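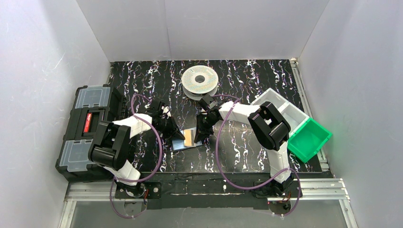

Tamunoemi Aliyu

Re: [smalllabels] Lining fabric and the autumn coat run

Hi all,

Dorin Lazăr wrote:

> We've done two seasons of skirts and shirts and want to make our first
> coat. Wool melton outer, fully lined, one colour. The workroom has
> quoted us for 50 and says anything under that goes to the sample rate.
> Two questions. Is it mad to do 50 of a coat when we've never sold one?
> And what are people lining with? We were going to use the acetate we
> had in the skirts, but Tariq at the workroom pulled a face.
>
> We also can't agree on whether to grade it ourselves. Our block is fine
> for shirts but I don't trust it over a jumper.
>
> Dorin

I can answer most of this because we did the same thing at Olureo two winters ago, down to the melton.

On the lining, I'd listen to the workroom. Acetate was fine in our skirts as well. In a coat it gets dragged over a jumper sleeve every morning and the underarm goes first. Ours had split on 3 coats before the end of the first winter, always in the same place, where the sleeve lining meets the side panel. We replaced them and paid for the postage both ways. The second run was lined in a cupro twill from Sesura, which costs more and frays like anything when you cut it, so leave a wider seam allowance than you think you need. Ask for the twill. Their plain weave is lovely to touch but too light for a coat.

Whatever you choose, put a pleat down the centre back and leave some ease at the hem. The first sample we got back had the lining cut to the same length as the shell, and the whole hem pulled up at the back when you wore it.

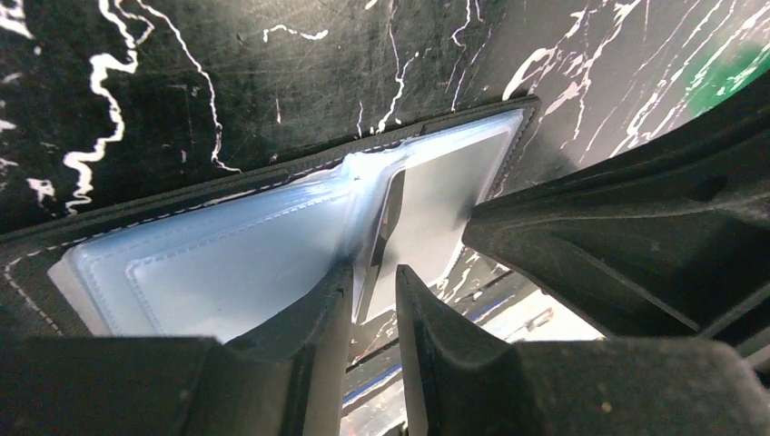
Bifold wallet, stitched edge and card sleeves

On numbers, 50 isn't mad but it depends on how many sizes you split it over. We cut ours across six and finished up with plenty of the smallest and none of the middle two by November. If I were doing it again I'd cut four sizes, loose fitting, and weight it heavily to the middle. Shops will ask for the full range and then reorder the same two sizes anyway.

Check how the sample rate works, too. Some workrooms charge it on the whole order and some only on the pieces short of the minimum. Flellgate charged us the second way, and for a small run it came out cheaper than carrying stock we couldn't move. We ordered 83 in the end across both colours, sold 76 at full price and the rest went in the January sale. I was happy with that, but the cash was tied up from the time we paid for the melton until the shops paid us, and that was a long time for two people working out of a spare bedroom. 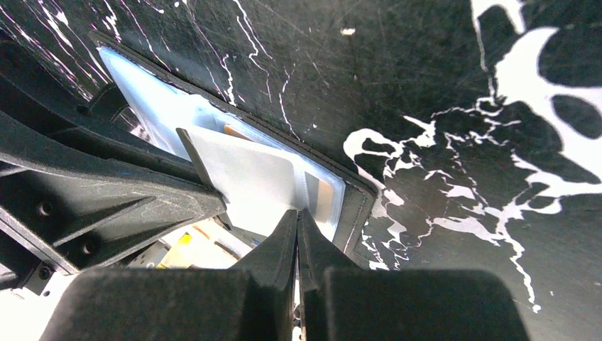 On grading, pay someone. A coat block needs room through the upper arm and across the back that a shirt block doesn't have, and if you just add width at the side seam the armhole ends up too low and nobody can lift their arms. Efe Haruna did ours and also caught that the collar stand was too short once the undercollar was in. She works from a toile, not just the paper pieces, so have one made up in something heavy. Old blankets from the op shop are good. Calico tells you very little about melton.

If you do want to draft it yourselves, start from a jacket block and try it on over the thickest jumper you own. Sit down in it, drive in it, reach for a top shelf.
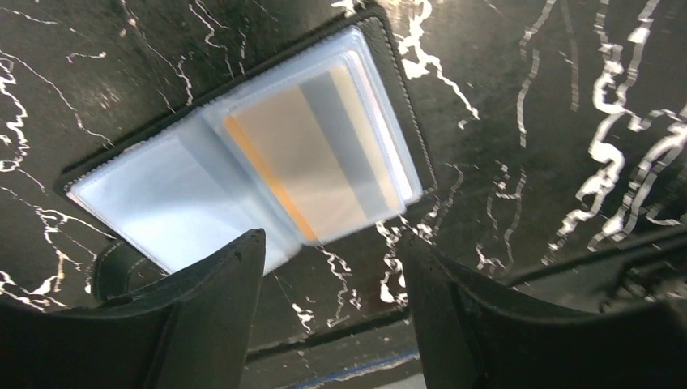 A few smaller things while I'm here. Steam the melton before it's cut, even if the mill says it's been done. We lost a bit of length on one roll and had to recut the facings. Order spare buttons with the first batch, as dye lots change and you won't match them later. And get the care label wording settled early. Ours held up delivery by a week while Ekwueme reprinted them — my fault, I had left off the fibre content for the lining.

Tanko Nwachukwu asked off-list about shoulder pads. We used a thin felt one, hand tacked, and I'd do that again. The foam ones showed a ridge through the cloth.

Dorin, I have some of the cupro left in charcoal, enough for a sample if your coat isn't too long. Send me an address and I'll post it.

Tamunoemi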